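4.2 The benefit record as a form of credit

Most accounts of the benefit record treat it as a gift. A musician falls ill, friends record something, strangers buy it, and the money goes to the hospital. The Trallen material suggests a more tangled arrangement, in which nearly everyone involved believed they were paying something back, though few agreed on what, or to whom.

The facts are simple enough. In February the Ostlow label pressed 100 copies of a seven-inch single, two songs to a side, for its former bass player Vasilică Oprea, who had lost the use of his left hand. The players were drawn from three bands that had, between them, sacked Oprea twice. Our informants raised this point before we did, usually with some pride. "We owed him a van," one said, and declined to elaborate. Another put the debt at two amplifiers and a wedding.

Debts of this sort are never entered anywhere, and the Ostlow ledger, a school exercise book, is no help. It does record that 70 copies went on the first night at the Hornorstead, a pub whose back room holds rather fewer people than that. Several buyers took more than one. When we asked why, they spoke of presents, of a nephew, of the resale market. Only one told us that he had stood next to Oprea on stage for nine years and could not think what else to do with his hands.

The sleeve deserves a word. Earlier writers on small-label charity have made much of packaging, arguing that a handsome object turns a donation into a purchase and so spares the buyer any embarrassment. The Ostlow sleeve is not a handsome object. It was printed on the back of surplus gig posters, folded by the drummer, and glued with something that has since let go. Buyers complained about it freely and at length. We take the complaints seriously as evidence: people do not grumble to the maker about a gift, and these buyers wished it understood that they had been customers.

Oprea's own part complicates matters. He insisted on choosing the songs, and chose, for the opening track, a number called "Stanciu" that he had written and that the rest of the band had refused to play for most of its working life. It runs to nearly seven minutes. The bass part was taken by a guitarist, who described Oprea's guidance in the studio as "thorough". Here the beneficiary was plainly collecting a debt of his own, and the musicians seem to have recognised it as such. They played the song at the Hornorstead too, in full, to an audience that had already paid and could hardly leave.

We return in section 5 to what was done with the proceeds, which were modest. For the present argument it matters more that the record allowed a set of old obligations to be settled in public without anyone having to name them — a service that a collecting tin, for all its efficiency, does not offer.

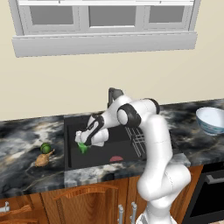

Figure 3. Rendered view of a robotic arm at a kitchen sink.

Who does the chores in a band is a question the interviews kept coming back to, generally without prompting and often with heat. Loading, driving, ringing the promoter and waiting in for the man about the drum stool were remembered in far more detail than any performance. Oprea, by common consent, did none of it, and the kitchen of the shared house was the chief exhibit for the prosecution. Three informants described the sink there independently, and all of them would have welcomed the white arm in Figure 3, which at least has hold of something green and has got it down into the basin. Oprea's defence was that he wrote the songs. The others replied that he wrote "Stanciu", and the matter was still open when our fieldwork ended.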